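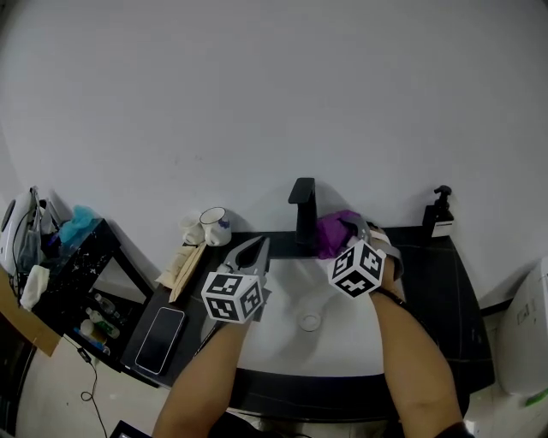
Cillbridge wants its residents to use less water, and it has hired Morelli to tell them how. The town council voted on 07/01/2020 to hand the firm a two-year contract to run a household saving program, starting with the Ulten neighborhood. The pitch is simple enough. Low-flow fittings go on bathroom and kitchen faucets, a leaflet comes through the door, and the town's demand drops by 10 percent.

That last part deserves a harder look than it got at the meeting.

The 10 percent figure comes from a trial in Prarkberg, where Morelli fitted 161 homes and compared their meter readings before and after. Every one of those households had signed up by choice. People who put their hands up for a water-saving trial are likely to be the kind who already turn the faucet off while they brush their teeth, or who are ready to start. Whether the same result can be had from 3613 homes in Cillbridge, many of them rented, is a different matter, and the summary given to council members does not go into it.

It does not say much about timing either. The trial ended in April, before the hot weather, when few people are watering lawns or filling pools. Asked whether summer readings would follow, the company said only that it was "confident the savings will hold." No further figures were offered.

Then there are the pipes. The town's own water department told the same meeting that it has no current estimate of how much is lost through leaks in the mains under Ulten, where some of the lines are older than the houses they serve. Without that number, it is hard to say whether the faucet in anyone's bathroom is the right place to begin. A survey of the mains was put off last year to save money and has not been rescheduled.

The fittings will be free to residents, at least on paper. The cost will be met from the water fund, which is paid for by everyone's bills — including those of households that turn the offer down. The council has not said whether rates will go up as a result.

Letters to Ulten residents are due to go out later this month.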